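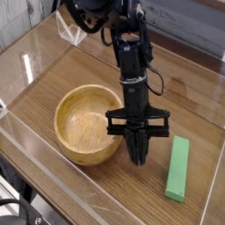

The arm in its acrylic box, fingers closed, between the wooden bowl and the green block.

I get more mail about cables than about anything else on this page, so let's do cables first. Leave slack at the wrist! When I set mine up I tied everything down tight and tidy, and by January one plug had worked itself half out. Now I turn the wrist all the way each direction by hand with the power off, and only then do I put the ties on. A loop that hangs out a bit looks sloppy - leave it alone.

Next, the fingers. Close them all the way and look at the tips from the side. If one hangs lower, loosen both, push them up against the mount and snug the screws a little at a time, swapping sides as you go. I wipe the rails with a dry cloth every 13 hours of running (Bram Bakker swears by a drop of oil, but mine just collected dust).

For the acrylic, soapy water and a soft rag. Please no window spray, it clouded one of my old panels for good. Fingerprints on the top edges come off with the same rag.

Last thing, put the bowl and block back on the same spots before you run your test moves. I use pencil marks on the wood, and they rub right out when I change my mind.

Recent tips
Quieting a rattly drill press
Sharpening kitchen scissors
Fixing a sticky drawer

We use cookies to remember your settings. Accept / Manage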